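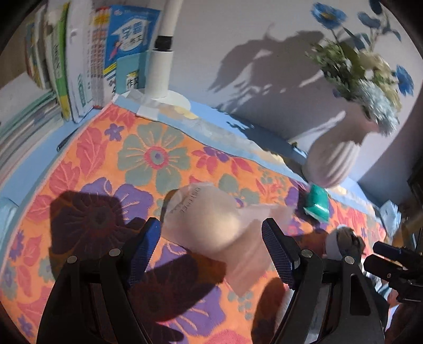
Closing in on a plastic pouch, with the flowery tablecloth doing its best to distract everyone.

I finally got along to the Tallico open day on Thursday, and I'm so glad I did! I'd pictured fenced-off machinery and a lot of slides. What I got was hand-held grippers at a table with a bright orange cloth, a vase of artificial flowers and a row of books at the back, and I felt right at home.

Sebastian Vasiliu ran our session (eight of us, all keen, all talking at once). The idea is that you work the gripper yourself, picking up ordinary household bits, and the recordings go towards teaching a robot arm to do the same. Soft things are the hard part, he told us. A mug keeps its shape, but a pouch or a scrap of cloth never sits the same way twice.
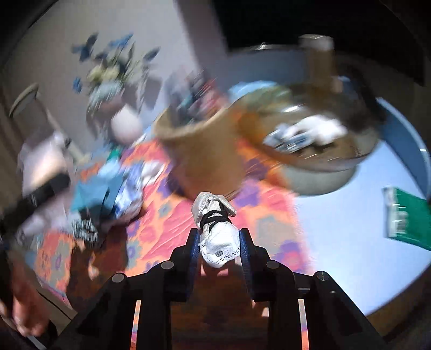
A little white bundle held between the blue pads, black elastic and all.

My own turn was humbling. I dropped my first pick seven times before Manouchehr Yazdani leaned over and told me to slow down and come in from straight above – much better after that. My favourite colour combo of the day was those blue pads on the orange cloth, for what it's worth.

They're running another one at Rultamholm in February, with 28 spots. I've already put my name down, and I'm bringing my sister.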